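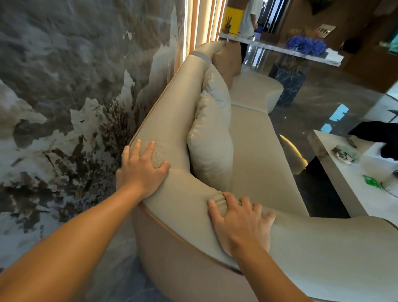 Hands on the back of the cream one, by the marbly wall

So, sofa shopping, part two! If you read my post back in March you'll know our old one has been sagging in the middle ever since my brother's lads used it as a trampoline, and I promised myself I'd have it sorted before the summer. It is now June 10, 2025 and we're still sitting on it. Progress has been made though -- I have a favourite.

It's the curved one. I never thought I'd want a curved sofa (they always looked a bit hotel lobby to me) but I put both hands on the top of the back and that was me gone. It's cream leather with a fine pebbly grain, and the back is rounded all the way along, so there's no hard ridge to catch you behind the neck. There's a thin tan piping that follows the curve down towards the floor and I am completely daft about it. My friend Siu-fong Huang says I'm in love with a bit of trim, and she's probably right.

The little tan cushion tucked in towards the far end is lovely too, and picks up the piping nicely. I'd swap the plump cream one for something with a bit of colour, maybe that rusty red throw I bought in Mansilla and have never found a home for.

Now the worries. A curve wants space, and our front room is a plain old box with a chimney breast in it. I've marked the shape out on the carpet with masking tape and we've been stepping over it all week. It fits, but the bookcase has to go in the hall and the door only opens most of the way. Then there's the price, which is roughly 2000 before delivery, and delivery is another 60. Ouch.

And pale leather with a dog! Has anyone lived with it? Do you wipe it down every week or just leave it alone? Let me know in the comments, I've got until the end of the month to make up my mind.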